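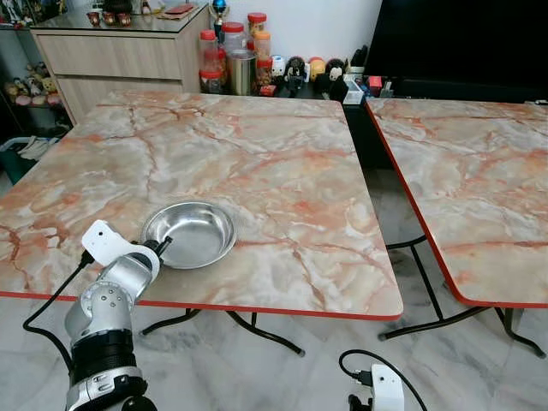 3.2 Folding tables in the living room

Most households in the Limside sample had no separate room for meals. They ate at folding tables, which stayed against a wall in the daytime and were opened in the evening. Of the 9 households visited in July, 7 kept two such tables of the same pattern (Figure 2). The second one was opened mainly for guests, or when dishes were many. Metal bowls were preferred for daily use, as Insaurralde also found in Tullo. The good cups were often kept on display, near the toys and trophies of the children.

Figure 2. Two folding tables with marble-pattern tops and a steel bowl.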